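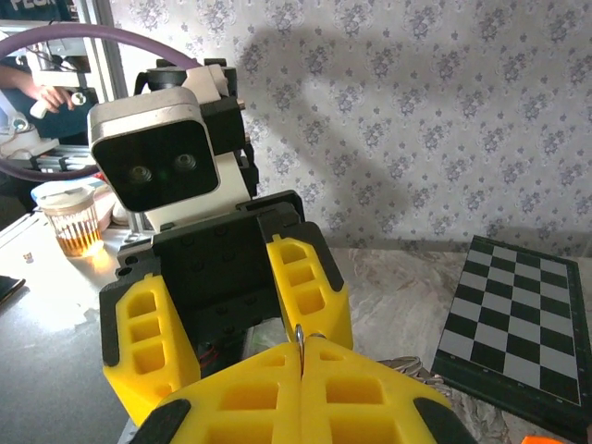

I'd been meaning to get up to the Kustine open house since last winter, and in February I finally made the drive - 73 miles to Toledo with a thermos and a very bad podcast. Kustine is a shared workshop behind a row of storage units (look for door 221, the sign has faded to almost nothing). They open it up to visitors one afternoon a month, and this time the two-armed robot they call Zavent was running, so of course I parked myself next to it and hardly saw anything else.

If you're picturing a shiny factory robot, picture something homier! The arms come in from the two front corners, long white curved links with black servos at the joints and little green lights, and the whole thing stands in a nook with flowery wallpaper on the walls. I love that wallpaper. It looks like my grandmother's hallway. The work surface has a marble pattern, too, so between the two of them you could half expect somebody to serve tea in there.

I'd figured one arm would do the work and the other would more or less help out. They were working on a handover when I got there: a yellow piece with a grid of holes in it, shaped kind of like a bow tie, with a dangly silver bit hanging off the bottom.
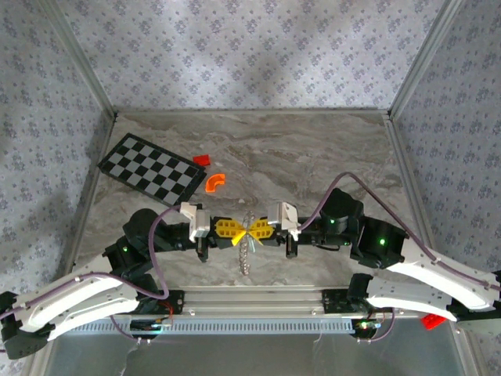

And that dangly bit is the mean part of the exercise, because anything that hangs can swing, and whatever swings tugs on whoever's holding it. With both arms on the piece they have to agree about where it is. If the left one thinks the middle of the table is a hair over from where the right one thinks it is, they end up pulling against each other. I asked if that's what the black and gray checkerboard was for, and yes, it's for the calibration. They redo it every time somebody bumps the rail, and in a shared workshop somebody is always bumping the rail.

I also asked about money (I always do, sorry). The servos for one arm came to $698 after a lot of waiting for sales, and the second set was $701 because they got impatient. The aluminum was mostly leftovers from an older build called Ollo that got taken apart two summers ago. I'd have guessed a lot more.

The thing I really wanted to steal for my own bench was how they ran the cables. Mine come off the gripper in a tight bend and then I wonder why they fail. On Zavent the purple ones get a big generous loop up by the gripper before they follow the links back down.

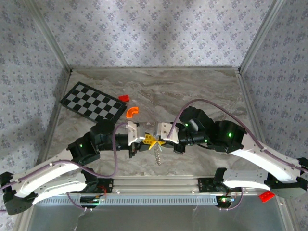

Florin Lazăr told me the loops used to be half that size, and they went through three cables before anyone gave in and bought longer ones. His advice for a home build was to move every joint to both ends of its travel by hand, power off, and only then cut anything to length. I wrote that on my arm in pen. I'd been planning to start with two arms, and he talked me down to one - get it to pick up the same block all day long, then worry about a partner for it.

I hung around till past four, ate somebody's pretzels, and asked way too many questions about gripper fingers. Theirs get swapped out a lot, and they keep a drawer of old ones you can dig through.

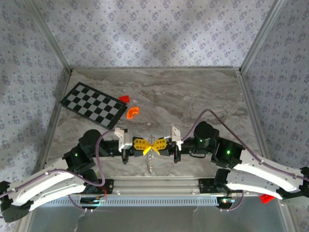

Kagiso Pillay wrote me afterward that the handover is still the thing they fiddle with most, and that slowing both arms down helped more than any of the clever fixes did. The next open house is on the workshop's board by the door, and visitors can bring their own half-built arms along. I'm bringing mine, zip ties and all, if I can get the elbow to stop drooping by then.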